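Desk bins to get fresh liners under new Nisbet cleaning rules

June 2019

Tenants at the Nisbet building will see a change in how small waste is handled over the coming weeks, with desk and tabletop bins to be relined at every clean instead of once a week.

The building's manager, Solura, said the new routine covers all 13 shared rooms and the open work areas on the upper floors. It follows a review over the summer and autumn that found most of the rubbish left behind in shared rooms was small stuff — coffee stirrers, skewers from catered lunches, tea bag tags, bits of tape and torn packaging. Much of it never made it to a bin, and ended up on the tables or trodden into the carpet.

Under the old arrangement the larger kitchen bins were emptied each evening, while the small ones were looked at once a week. Tenants complained that the small bins were often used without a liner, and that food scraps stuck to the sides.

The building has about 40 of the small bins. They will stay in use, and no new ones are being bought for now. Each will get a light plastic liner with the rim folded over the top edge, so the bag doesn't slide down when something heavier is dropped in.

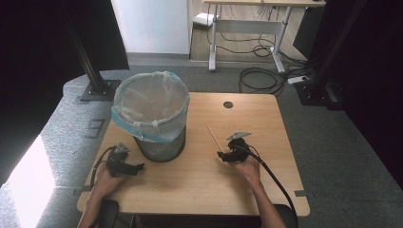
Mesh bins were singled out in the review. Anything wet goes straight through the sides if there is no bag, and dried tea or juice is slow to get out of the mesh. Cleaners have been asked to wash them in the service sink before the first new liner goes in, and to leave them upside down overnight.

Tables are also covered. Loose items such as sticks, wrappers and paper scraps will be cleared from tabletops at each clean and put in the nearest bin. Anything that looks like part of a tenant's work will be left where it is. Cables will not be unplugged or moved, and cleaners will wipe around the cable holes in the tables but not inside them.

The cleaning contract is held by Flurnard, which took over the building last October. Its crew of 4 will keep the same hours, starting after most tenants have left for the day. Solura said the extra work adds 179 dollars a month to the contract and will be met from the existing building fee. There will be no separate charge to tenants.

Food waste is not part of the change. Plates, leftovers and drink containers should still be taken to the kitchen on each floor, where there are separate bins for organics, recycling and general rubbish. The small bins are for dry rubbish only, and a liner with liquid in it will be taken away as soon as it is found.

Batteries, printer cartridges and broken electronics should not go in any of the bins. A collection box for these is kept beside the Meka Street entrance and is emptied once a month.

Some tenants had asked for the plastic liners to be dropped altogether. Solura said it looked at paper bags, but they tore when pulled out of the smaller bins and did not hold up to anything damp. It has asked its supplier for samples of a compostable liner in the same size and expects to try them on one floor later in the year. Clean liners with only a few scraps of paper in them may be tipped out and put back, to cut down on the number of bags used.

Tenants who keep their own bins can have them added to the round by leaving a note with the front desk. Bins need to be out from under the desk by the end of the day, and anything left next to a bin will be treated as rubbish only if it is marked.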